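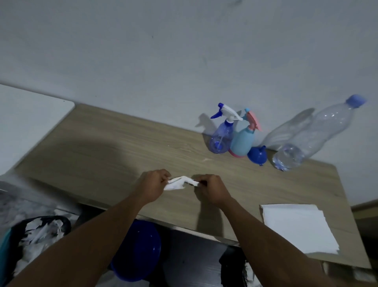

### 3.2 Folding, twisting and stretching the tissue

Paper tissue is a wonderful material to study, and we remain surprised that so little has been written about how people handle it by hand. It is soft, it is cheap, and it remembers almost everything done to it. A sheet that has been folded once will try to fold there again, and a sheet that has been twisted never lies quite flat afterwards. In Figure 3 the tissue is held at both ends and has become a loose, uneven strip, twisted in places and folded in others, with a slight sag between the hands. We call this shape the *slack strip*, and it came up again and again in our sessions, whatever the person had been asked to make.

**Figure 3.** A slack strip held between two hands over the work table. Spray bottles, a funnel and a water bottle stand or lean along the wall.

The sessions took place at the Dandside workroom. We used 400 white tissues from a single batch, all supplied by Brarnis, and kept them in their closed packs until needed. Each person worked through the same 5 tasks: fold into quarters, roll, twist into a cord, stretch without tearing, and smooth back to flat. No one was shown how to do any of them. We wanted to see the habits people already had from kitchens, bathrooms and coat pockets, and these turned out to be richer than we had hoped!

The stretching task gave the most varied results. Some people pulled straight outwards from the two ends in one steady movement. Others gathered the sheet into folds first and only then began to pull, so that several layers shared the load. The second group tore far fewer tissues. This fits the account given in our earlier Wakport report, where gathered sheets held up to 100 grams more than flat ones before the first tear opened – a large gain for something that takes a moment to do and needs no tools.

Grip mattered too. A pinch between thumb and fingertip puts all the strain on a very small patch of paper, and tears tended to start just beside it. Curling the fingers over the end spreads the strain along a wider band. Many people used one grip on one side and a different grip on the other, as can be seen in Figure 3, and did not seem aware of it when we asked them later. We did not expect this mixed grip and had no column for it on our first scoring sheet, so the early sessions were scored again from the recordings.

Smoothing back to flat was the task people enjoyed least and we enjoyed watching most. The usual method was to lay the strip down, open it from the middle and press outwards with the palm. Creases from folding softened quickly under the hand. Creases from twisting hardly changed, and they ran across the sheet at a slant that made it easy to tell, even a day later, which way it had been turned. We scored every flattened tissue on the Tsuchiya crease scale, and the scores for all 400 are set out by task in Table 2.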